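工单 508:手持夹爪示教工位,交接班后首条记录反复被判“无效”

提交部门:Stiller 装配二组
提交人:Nanna Skov
受理:Marlene Boychuk(Komonis 现场支持)
抄送:Þröstur Egilsson、Hanne Holst、Sille Hallgrímsson
优先级:中(提交人要求改为高,见第四条记录)
状态:部分解决,保持打开

【问题描述,Nanna Skov】

换班以后,示教台上做的第一条记录几乎必定被系统退回,提示“起始姿态无效”。重做一遍,有时过,有时不过。我们组早班和晚班都遇到,换人、换手都一样。退回的记录不计入当班产量,可做它花的时间照样算在我们头上。

上一次同类问题报过一次,工单 1049,回复是“请操作员按规范操作”,然后关闭。规范我打印出来贴在更衣柜上了,每个字都读过。里面只说“将夹爪置于起始位置”,没说起始位置在哪儿,离桌面多高,也没说另一把夹爪这时候该放下还是拿着。

顺便写一句,免得又有人替我们总结:组里没有谁反对这套东西。大家反对的是,当初说它能让我们少弯腰、少搬料,到今天料还是我们搬,另外多了一项站在白台面前面反复比划的活。

【记录一,Marlene Boychuk】

已远程查看日志。校验模块要求记录开始后有一段静止时间,其间夹爪不得移动,夹指须处于张开状态。退回的记录里,大部分在静止时间内有位移。初步判断为操作节奏问题。

请操作员在提示音之后默数两下再动。

【记录二,Nanna Skov】

哪个提示音?台子上没有喇叭。晚班的同事也说从来没听到过。

【记录三,Marlene Boychuk】

抱歉,提示音在控制电脑上,Grirkeo 的安装包默认静音。请在任务栏里打开。现场那台电脑如果没有接音箱,可以改成屏幕闪烁提示,路径:设置,采集,提示方式。

【记录四,Sille Hallgrímsson】

我是晚班的,补充几点。

屏幕闪烁打开了。问题是操作的时候人面对台面,屏幕在侧后方,要看闪烁就得扭头,一扭头手就动,手一动就被判位移。这个循环我试了一整晚。退回的比例没有下降,脖子倒是酸了。

另外请说明“默数两下”是多快。班里每个人数得不一样。

我同意把优先级改成高。现在的做法是谁交班谁先替下一班做一条废的,让系统“吃掉”,再正式开始。这种土办法能用,可它说明大家已经在围着机器的毛病排班了。

【记录五,Marlene Boychuk】

理解。优先级需要由 Stiller 方面的联系人 Þröstur Egilsson 确认,我这边不能改。

我需要看一下双人作业时两把夹爪的相对位置。请从台面一侧的夹爪上截取一张画面,另一位操作员把手里的夹爪拿在空中,像平时开始前那样。

【记录六,Nanna Skov】

画面附上。早班开始前截的,姿势就是我们平时的姿势,没有特意摆。

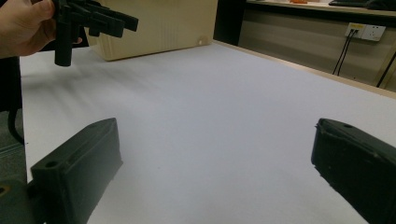 附件1:近处为采集端的两根夹指,台面远端上方为另一把手持夹爪。

请注意第二把是悬空举着的。规范没有写要不要放下。放下吧,第一次抓取前又得重新拿起来,系统把拿起来的动作也算进去;一直举着吧,谁的手能完全不动?

还有影子。台面是白的,夹爪在上面投了一片灰影。之前 Mogensen 来装校准程序的人说过“浅色台面对识别有好处”,没有提影子。我不懂算法,只是想知道有没有人查过。

【记录七,Marlene Boychuk】

谢谢,这张有用。

采集端张开状态没有问题。第二把夹爪悬空时,校验模块可能把手部的细微晃动算成位移。我这边用测试数据复现了:同一条记录,把第二把的静止阈值放宽,就能通过。

影子的问题我转给 Mogensen。我个人认为影响不大,但没有数据支持这个看法。

【记录八,Hanne Holst】

我负责班组培训,也看了前面的记录,有几句话要留在工单里。

第一,工单 1049 是以“操作不规范”关闭的。现在看来,至少有一部分是阈值的问题。请在 1049 里补一条说明,把责任那一栏改掉。那张单子后来被拿到月度面谈里用过,两位同事因此多上了一次补训,补训内容就是我讲的,讲的还是那份没写高度的规范。

第二,我对“放宽阈值”这种解决办法有保留。阈值当初是谁定的,依据是什么?如果能随手放宽,那之前严到那个程度有什么必要?如果不能随手放宽,那现在放宽以后采到的数据还算不算数?请 Komonis 书面回答。我不希望三个月以后又来一封信,说这批记录质量不够,要求重做。

第三,介绍会上给我们看的幻灯片说,示教做完以后,“重复性动作由机器接手,员工转向更有价值的工作”。我在会上问过更有价值的工作是什么,得到的回答是“由各班组自行定义”。我还在等定义。目前能看到的变化是,二组多了一张台子,少了一个打包位,打包的活分到了其余人身上。

【记录九,Þröstur Egilsson】

优先级改为高,已确认。

关于 Hanne 提的第三点,不属于本工单范围,请走部门会议。第一点我同意,1049 的责任栏由我来改。

请 Marlene 给出修复时间。

【记录十,Marlene Boychuk】

补丁已推送到示教台,20/04/2022 生效。内容如下:

一、第二把夹爪的静止阈值单独设置,不再和采集端共用一个数值。
二、静止时间改为从采集端稳定时开始计,不从按键时开始计。
三、提示方式增加夹爪震动,不需要看屏幕。
四、起始位置说明更新,写明第二把夹爪可以举在空中,也可以放在台面上,两种都有效。

请两个班各做一轮测试,把被退回的记录编号回填到本单。

关于阈值的依据:初始值来自 Grirkeo 的出厂配置,没有针对双人作业调整过。放宽后的数据有效,我已请产品部门出书面确认,收到后上传。

【记录十一,Sille Hallgrímsson】

晚班测试过了。第一条通过了,没有再做废的。震动提示能用,比屏幕好得多,这点要承认。

还有一条被退回,编号 1159,提示换成了“夹指状态未知”。以前没见过这个提示。当时夹爪是张开的,我和搭档都看着。重启程序以后恢复正常。

我不太愿意因为一晚上顺利就说修好了。2 月那次升级以后也顺利过几天。

【记录十二,Nanna Skov】

早班也测了。首条通过。举着和放下都试过,两种都通过。

新的起始位置说明我看了,还是没写离桌面多高。请补上。写厘米,不要写“适当高度”。

另外,在补丁之前被退回的那些记录,时间能不能补算给当班的人?系统里有日志,谁在什么时候做的都查得到。查我们出错的时候,这些日志调得很快。

【记录十三,Marlene Boychuk】

1159 的日志已取回,初步看是夹指开合传感器读数丢失,与本次补丁无关,但先留在本单里跟踪,不另开新单。如果再出现,请先不要重启,打电话给我,我需要看当时的状态。

高度的问题已转文档组。

工时补算不是我们能处理的,被退回记录的时间清单我可以导出。Þröstur,需要的话请回复。

【记录十四,Þröstur Egilsson】

需要。请导出,按班次分开,不按姓名。

【记录十五,Hanne Holst】

按姓名那一份请不要生成。不是“生成了不发”,是不要生成。

旧规范我已经从培训材料里撤下来了。文档组给出高度之前,新人不单独上示教台,由老员工带着做。这会影响排班,排班的人已经知道了,也不高兴。

【待办】

阈值书面确认:Komonis,未收到
起始高度补充说明:文档组,未完成
台面影子对识别的影响:Mogensen,无回复
1159 传感器读数丢失:跟踪中
被退回记录时间清单(按班次):Marlene Boychuk,已导出,待 Stiller 核对
工单 1049 责任栏更正:Þröstur Egilsson,已改,Nanna Skov 要求附上更正前的版本

联系支持 | 版权所有 Komonis | 返回顶部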